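3. Positioning, levelling and first use

By now you should have a Skekon table standing on its own legs and a small bag of leftover washers. The washers are spares. If the bag also contains bolts, go back to section 2 and be truthful with yourself.

3.1 Before you move it

The table is 1685 mm long closed and 1885 mm long open. Measure the room for the open length, even if you live alone and have no plans. Chairs need space behind them as well, a fact that showrooms are built to conceal.

1. Close the table fully and check that both catches underneath have clicked.
2. Clear the route. Doors should be propped open and rugs rolled up. Cats should be in another room with the door shut.
3. Lift with two people, one at each end, gripping the side rails.
4. Put it down on all four feet together.

CAUTION: Do not lift by the top. The top is held to the frame by clips meant to keep it still, and they have no opinion on keeping it attached to the rest of the table in mid-air.

CAUTION: Do not drag. The feet will survive and your floor will not.

3.2 Levelling

Every foot has a screw adjuster. Floors are rarely flat, and old floors are rarely even trying. Ludger Janssen in our workshop fitted one of these in a house built in 1885 and ran out of adjuster on one corner, so if yours does the same you are in good company. Ask Lindgate for the tall foot, part 252.

1. Stand the table where it is going to live. Levelling it elsewhere and moving it afterwards is a popular hobby but gets you nowhere.
2. Press down on each corner in turn and note which one rocks.
3. Turn that foot anticlockwise by hand, half a turn at a time, until the rocking stops.
4. Lay a spirit level along the length, then across the width. Adjust again.
5. Open the table and repeat step 2. Close it.

NOTE: Folded beer mats are not an approved part. We know they work.

3.3 Finish and placing things on the top

Tops come in three finishes: plain oak, dark grey and Alluria, the white one with the marble pattern. All three are cleaned in the same way. Alluria shows crumbs sooner than the others, and coffee sooner still.

1. Peel off the clear film, starting at a corner. Pull low and slow, keeping the film nearly flat against the top.
2. Wipe the whole surface with a damp cloth and dry it with another.
3. Leave it bare overnight before putting anything heavy on it.
4. Stick felt pads under anything with a rough base. Baskets are the usual culprits, as the ends of the weave work like a very patient file.

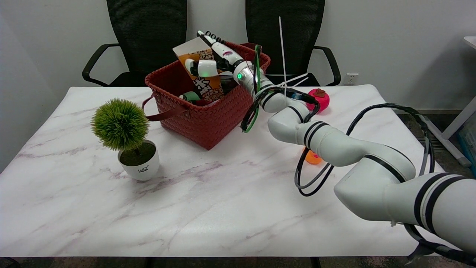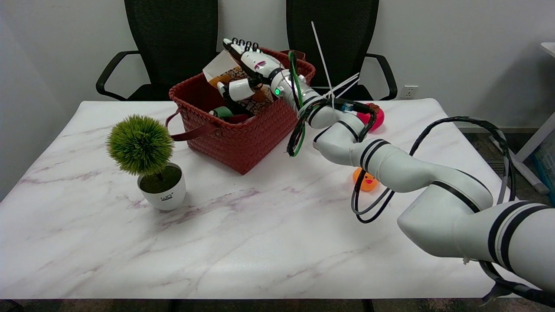
Marble-patterned white top with a red woven basket towards the back.

NOTE: Keep baskets, bowls and lamps off the centre join. When the table opens, the two halves part company and whatever was sitting across them has to choose.

3.4 Opening and closing

1. Clear the middle of the table. This includes the post.
2. Release both catches.
3. Stand at one end and pull steadily. A helper at the other end should hold still, which is harder to arrange than it sounds.
4. Swing the leaf up from underneath and lay it flat.
5. Push the halves together until the catches click.

To close, do the same in reverse. If the leaf will not fold away, look for a teaspoon in the runners. Sena Abugri, who answers our help line, keeps a tally of these and the teaspoon is well ahead of the pencil.

CAUTION: Keep fingers out of the join. Small children find the join fascinating and should be given something else to be fascinated by.

3.5 Day-to-day care

Wipe up spills when they happen. Red wine, turmeric and beetroot will all stain if left, and the Friday curry manages two of them if you plan it badly.

Use mats under pans. The top puts up with a warm plate, but a dish straight from the oven will leave a ring and the guarantee does not cover rings.

Do not use bleach, scouring powder or the green side of the sponge.

Tighten the leg bolts after one month and then once a year. July is as good a time as any, with the windows open and the table likely to be spending less time under dinner. Use the key supplied. If you have lost the key, any 5 mm hex key fits, and the one supplied will reappear the following day.

3.6 If something is wrong

Table rocks: repeat 3.2 from step 2.
Catch will not click: check that the leaf is the right way up. The arrow points towards the Dunleavy stamp on the frame.
Top feels sticky: a strip of film is still on it, usually along the edge.
Squeaks when leaned on: tighten the leg bolts, or lean on it less.

Runners and leaf hinges are covered in section 4.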